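Scratches inside a grey storage bin – paint or leave?
Zastside Community Help, Workshop and Storage

Gindader
We have a big grey bin with sloping walls for mixed things. After 3 years the back wall has pale scratches and the floor is scuffed. Should I paint it, or is it only cosmetic? The bin is 40 cm deep.

Vlachopoulos
Leave it. Paint inside a bin will come off in flakes and stick to your things. I wash mine with warm water and a soft brush, then I let it dry for 12 hours. Only if you feel a sharp edge with your hand – then use fine sandpaper, very light.

Brudura783
just buy new one

Gindader
Thank you both. I will wash it first and look again in August. I add a picture, the scratches are at the back on the left side.

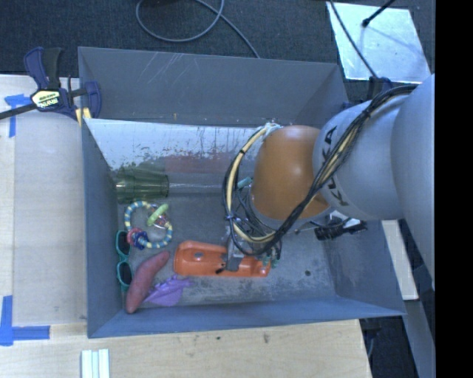 The bin from above, with an orange plastic piece on the floor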